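Work and Automation, Unit 6
Service counters: which tasks move and which stay

Reading for this unit: the Fodgate case packet, sections 1 through 4. Bring the task sheet from Unit 5, filled in for a job you have held yourself. We will use it in the second half.

1. Where we are in the course

Units 3 and 4 dealt with factories and warehouses, where one job is often made up of the same motion repeated all shift. Service work is harder to study because the jobs are mixed. A person at a beverage counter makes drinks, wipes down, restocks, answers questions, takes complaints, and keeps an eye on the line. Very little of that is written in the job description. When a machine takes over part of it, the parts left behind get rearranged, and the rearranging is what this unit covers.

Terms to know before the discussion:

Task: a piece of work with a start and an end. "Refill the cup stack" is a task.

Job: the set of tasks one person is paid to do.

Residual task: anything left for a person once the machine has its share. Some residual tasks existed before. Others are created by the machine.

Handoff: the point where work passes from person to machine or back again. Most of the trouble in the Fodgate case happens at handoffs.

2. The Fodgate case

Fodgate is an office building with a staff drinks area on the ground floor. The catering contract is held by Horker. Before the change, the area was run by attendants who worked the counter from opening until midafternoon, with a second person added during the morning rush. On a normal working day they served 112 people before noon.

Horker's plan was to put a robotic arm on the counter for cup handling and simple restocking. The drinks themselves already came from automatic equipment, so management saw the arm as a small step. The attendants saw it differently. In their view the machines made the coffee and they did everything else, and "everything else" was now being discussed in meetings they were not invited to.

Tiziana Mancuso supervised the counter. Remo Ferraro was the senior attendant and had worked there the longest. Both were interviewed for the packet, before the arm arrived and again after it had been in use through April.

3. What the task count showed

Before installation, Mancuso kept a log of what the attendants did. She wrote down 99 separate tasks in one shift, counting repeats. They fell into these groups:

Supply: cups, stirrers, sachets, lids, capsules, water.
Cleaning: drip trays, counter, spills, cloths, floor.
Equipment: error messages, descaling, empty hoppers, power.
People: directions, questions, complaints, small talk, lost items.

Supply was the largest group and cleaning came second. People tasks were short but came in between everything else, so an attendant rarely finished one supply task without stopping for a question.

The plan had assumed that supply work was a block of time that could be lifted out. The log showed it was spread through the whole shift in short pieces. Taking it away did not free up an hour. It freed up a minute here and two minutes there, and those minutes had been the ones when the attendant was standing at the counter and available to talk.

Point for your notes: time saved on paper and time a worker can use for something else are different quantities. Write both down when you do your own analysis.

4. What changed for the attendants

4.1 Physical work

Lifting and reaching went down. Ferraro reported less shoulder pain by the end of the week, and he gave the arm credit for it. He had bent to the lower shelves and come back up all day for years.

Cleaning stayed with the attendants. Under the new schedule they wiped the drip trays at fixed times. Before that, they had wiped them whenever they happened to be reaching past. Ferraro disliked the fixed times. He said a tray is dirty when it is dirty.

4.2 Monitoring

This was a new task. Someone had to notice when the arm paused and decide whether to wait, clear the problem, or call for help. Horker gave it to the attendants without changing their title or pay. Mancuso objected in writing. Her argument was that watching a machine takes attention even when nothing goes wrong, and that a person who is watching cannot be counted as free.

Compare this with the control room reading from Unit 4. The setting is very different but the complaint is nearly the same.

4.3 Layout

A person can work with supplies that shift a few inches during the day. They look, reach, and adjust. The new procedure asked for the organizer, the cups, and the trays to be put back in set positions after each cleaning. The attendants had to learn this, and so did the customers, who moved things all the time. Mancuso spent 15 minutes at the start of each shift putting the counter in order. That work did not exist before, and it is a good example of a residual task created by the machine.

4.4 Skill and standing

New attendants had always learned the counter from Ferraro. He showed them how to judge when the cups would run out, which customers were in a hurry, and how to restock without getting in anyone's way. After the change, the first two days of training were given over to the arm: the stop button, the restart steps, who to phone. Ferraro was not asked to help write that training. He found errors in it and was not sure whom to tell.

When a job is partly automated, ask who now holds the knowledge. It may have moved to the vendor, to a supervisor, or to a manual. At Fodgate some of it was simply lost for a while, until Mancuso brought Ferraro into the weekly call with Wouters, the maintenance contractor.

5. Reading a workstation

Before you interview anyone about automation, look at the place where the work is done. Note what is kept within reach, what has a fixed position, and who or what has to move to get to it. A counter like the one here has several supply points close together: stacked paper cups, sachets and stirrers or straws in a caddy, drip trays to keep clean, and large dispensers that have to be checked and filled. The arm is handling one of these supplies, a stack of plain white cups. Look at the rest of the counter and ask who takes care of it.
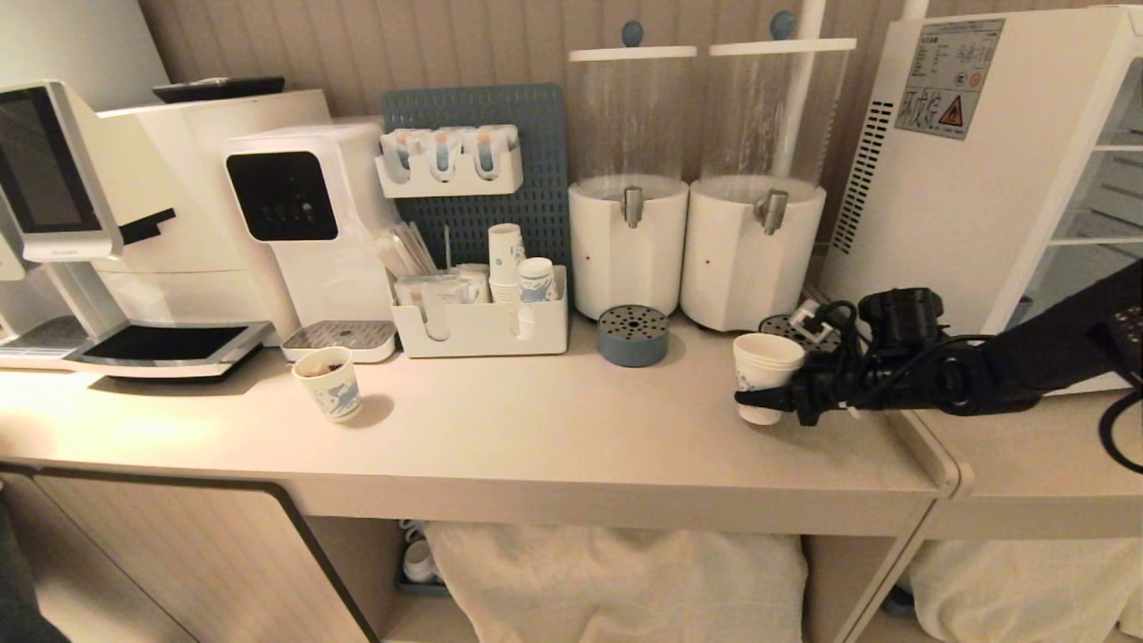
6. Costs and how they were counted

The packet includes a one-page budget. Read it with some care. The yearly maintenance line is $3,000, paid to Wouters. There is no line for Mancuso's setup time, none for the monitoring done by attendants, and none for retraining after a procedure change. Those costs were real, but they came out of wages already being paid and so did not appear as new spending.

On the other side, the budget leaves out some benefits as well. Fewer lifting complaints is one. Ferraro also mentioned that the morning rush was calmer with cups always in place. A fair account needs both sides.

7. What Horker did next

After the April review, Horker made three changes. Monitoring was added to the job description, with a pay step. Attendants were given the authority to stop the arm and leave it stopped until the end of the rush, without asking first. Cleaning went back to the attendants' own judgment, with one fixed check at 2 p.m.

No attendant was let go. The second person for the morning rush was moved to another Horker site, Grerkach, and that position at Fodgate was not filled again. Whether you count this as a job lost depends on where you draw the line around the workplace. We will spend some time on this in class, so come with a position.

8. Questions for discussion

Which of Mancuso's four groups would you try to automate last, and what would you need to know first?

Ferraro's body hurt less and his standing at work dropped. How should a study report both?

Was the attendants' authority to stop the arm a safety rule, a labor rule, or both?

What would the Fodgate budget look like if the setup time were charged to the project?

9. Written assignment

Take your Unit 5 task sheet. Mark each task as supply, cleaning, equipment, or people, or add a group if these do not fit your job. Choose one task that a machine could take over with equipment already on the market. Then describe the handoffs on either side of it and list any residual tasks you expect. Two pages, double spaced. Talk to at least one person who does the job now, and say in the paper what they told you that you had not expected.

Papers are due at the start of the Unit 7 session. Unit 7 covers scheduling software, and the reading is longer than usual, so start early.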